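De: Kanokwan Kaewmanee
Para: lista Flerkimia (encuadernación de aficionados)
Fecha: 8/2/24
Asunto: Re: Tapas que se abarquillan y el dichoso engrudo

Huw Rosser escribió:

> Hola a todos:
>
> Llevo tres cuadernos seguidos con el mismo problema. Los saco de la prensa
> planos como una mesa y a los dos días las tapas se han abierto hacia fuera,
> como si quisieran echar a volar. Uso cartón gris de dos milímetros, tela
> con respaldo de papel en el exterior y guardas de un papel de unos 65 gramos
> que compré en un lote. Adhesivo: cola blanca rebajada con agua, a ojo.
>
> ¿Es el cartón? ¿Es la tela? ¿Es mi casa, que es húmeda? He leído que con
> engrudo de trigo se arregla y he leído también que con engrudo empeora.
> Remzi me dijo en privado que mirase la fibra, y confieso que la miré
> regular.
>
> Otra cosa: ¿alguien ha usado la tela de Wivetti para lomos? La veo barata
> y no sé si fiarme.
>
> Un abrazo,
> Huw

Querido Huw, queridos todos:

Perdona que tarde en contestar, he tenido a mi hermana en casa toda la semana y la mesa de encuadernar ha hecho de mesa de comer, de planchar y de envolver regalos. Pero tu mensaje se me quedó dando vueltas, porque a mí me pasó lo mismo durante casi todo mi primer año y llegué a pensar que tenía las manos gafadas. ¡No las tienes tú tampoco! Lo que cuentas tiene arreglo, y casi siempre es un arreglo pequeño.

Empiezo por la fibra, que Remzi tiene razón y ya sabemos que le gusta tenerla. En un libro todo va con la fibra paralela al lomo: el cartón, la tela, las guardas y los pliegos. Si una sola de esas cosas va cruzada, tira por su cuenta al secarse y se lleva a las demás. Con el cartón se nota doblando un poco la plancha por un lado y luego por el otro; el lado que cede mejor te dice por dónde corre. Con el papel fino yo hago otra prueba, la de la tira: corto dos tiras iguales, una en cada sentido, las cojo juntas por un extremo y miro cuál se cae más. La que se cae está cortada a contrafibra. Después marco a lápiz una flechita en la esquina de cada hoja que guardo, y así no tengo que repetirlo cada vez. Parece una manía de persona mayor y lo es, pero me ha ahorrado muchos disgustos.

Ahora bien, lo tuyo me suena a otra cosa, o al menos a otra cosa además. Si las tapas se abren hacia fuera es que el exterior tira más que el interior. La tela entra mojada de cola, se estira, seca, encoge y arrastra el cartón. La guarda tendría que compensar desde dentro, y un papel de ese gramaje, aplicado con poca humedad, compensa muy poquito. Yo en tu lugar forraría antes el interior de la tapa con una hoja intermedia, de papel de estraza corriente, cortada para que encaje justo entre las vueltas de la tela. Se pega, se prensa, se deja una noche entera y al día siguiente se pone la guarda buena encima. Además iguala el escalón de las vueltas, que con papeles finos se marca que da pena.

En cuanto al adhesivo, aquí cada uno reza a su santo. Grigoris Theodorakopoulos no quiere ver la cola blanca ni en pintura y Chalerm no usa otra. Yo mezclo. Mi engrudo es el de siempre: una parte de harina de trigo, cinco de agua, fuego muy bajo y remover sin contestar al teléfono. Lo dejo enfriar tapado, lo paso por un colador y lo mezclo a partes iguales con cola blanca. La mezcla da tiempo para recolocar la tela y no moja tanto como el engrudo solo. Me dura cuatro o cinco días en la nevera, y en cuanto huele raro va fuera. (Mi hermana casi lo unta en una tostada, pero eso es otra historia.)

Lo de rebajar a ojo yo lo dejaría, con todo el cariño. Pesa la cola y pesa el agua un par de veces, apúntalo en un papel pegado al bote y ya tendrás un punto de partida. Cuando empecé a apuntar descubrí que mi "chorrito" era unas veces el doble que otras.

Y la prensa. Dices que salen planos y a los dos días se han movido, y eso me hace sospechar que salen todavía con humedad dentro. Prueba a cambiar los secantes a la media hora, otra vez a las dos horas y otra antes de acostarte. En invierno yo no saco un libro antes de las 52 horas, y sé que suena a cifra de farmacéutica, pero es lo que me sale contando desde el viernes después de cenar hasta el domingo cuando acabo de... bueno, hasta bien entrada la noche. Si tu casa es húmeda, dale un día más bajo peso, sin apretar, con aire alrededor.

Sobre la tela de Wivetti: la he usado en dos libros, color granate. El respaldo es bueno y no traspasa la cola, eso se lo reconozco. En las bisagras, en cambio, se me ha puesto un poco blanquecina con el uso. Para un cuaderno de notas, adelante. Para algo que vaya a abrirse mucho, yo me iría a la de Likedlow, que cuesta más y viene en rollo estrecho, un fastidio para los formatos grandes pero muy agradecida en los lomos.

Aprovecho para contestar también a quienes preguntaban por el encuentro de junio en Wannasri. Sigue en pie. La idea es hacer un cuadernillo de costura larga por la mañana y dedicar la tarde a las tapas, así que, Huw, si te animas a venir, trae uno de los tuyos abarquillados y lo miramos entre todos. Hay que llevar plegadera, aguja e hilo propios; cartón y papel los pone la casa. El cuadernillo tendrá 64 páginas, para que nadie se vuelva a su casa con algo a medias.
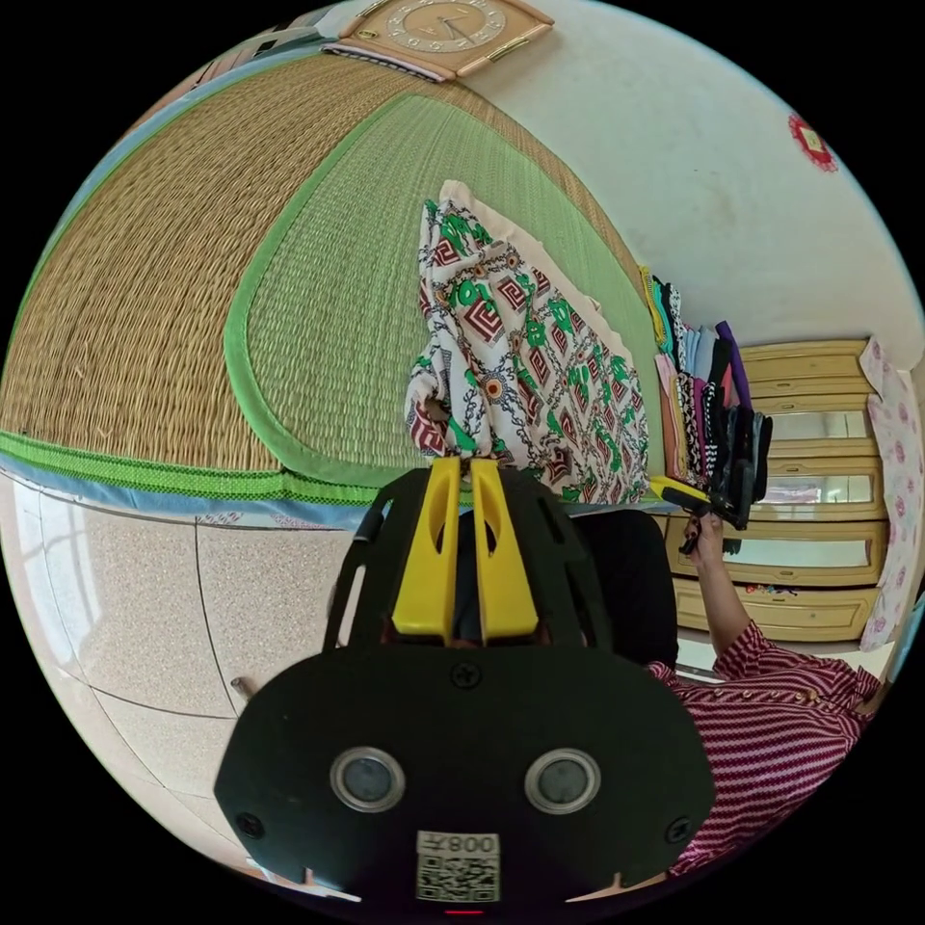 Foto: Chalerm Srisuk

A los que venís en tren os conviene el de las nueve, que luego hay un hueco larguísimo. Yo iré la víspera y duermo allí, así que si alguien necesita que le lleve algo pesado (Remzi, te estoy mirando, tu cizalla no cabe en mi coche) que me lo diga con tiempo.

Se me olvidaba una cosa de los cuadernos que ya tienes torcidos. No los tires. Si la guarda está bien pegada, humedece muy ligeramente la cara interior de la tapa con una esponja casi seca, pon un secante, encima una tabla, y peso durante un par de días. Protege antes el bloque con un plástico o un papel encerado metido hasta la bisagra, que si no se te ondulan las primeras hojas y tienes un problema nuevo. Con papeles estampados haz una prueba en un recorte, porque algunos tintes sangran. A mí me ha funcionado más o menos en la mitad de los casos, los otros los regalé a mis sobrinos y los usan tan contentos.

Cuéntanos cómo va el siguiente, y di de qué lado corre la fibra, ¡pero mirándola bien esta vez!

Un abrazo grande a todos,
Kanokwan

P.D. Grigoris, tengo todavía tu libro sobre cabezadas. Lo llevo en junio sin falta -- o te lo mando antes si lo necesitas, me dices.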